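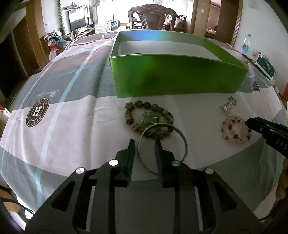
Razia Bajwa wrote in to ask why her grippers keep closing late on one side, and whether she should just throw out the whole batch of recordings. Please don't, Razia! I had the same fault in July and lost a Friday to it before I found it.

Mine showed up on small stuff, bangles and bead bracelets going into a box. On replay the arm would squeeze thin air, then shut properly a moment later. I blamed the arm (sorry, arm). The trouble was in the finger tracking on one hand-held gripper, where the zero had drifted.

To check yours, close both fingers all the way and look at the width reading. Do it 2 times per hand. Mine should have said zero and it said 2 mm, which doesn't sound like much until you're trying to pinch a bangle.

Next, open the finger mount and snug up the screws. One of mine was loose enough to turn with a fingernail. Don't crank them down, the plastic will crack and then you're printing a new part all evening.

Now redo the zero with the fingers shut, open them fully, save, and restart the logger. I skipped the restart the first time and it kept happily using the old numbers, grrr.

For the old recordings, find any moment when the fingers are fully closed on nothing and subtract whatever the width says there. I got 48 out of 68 back that way. The rest had the drift creeping up halfway through, so I recorded those over again.

If your reading still wanders after all that, check the cable next. Petro Vasylenko had one that only acted up when his wrist was bent.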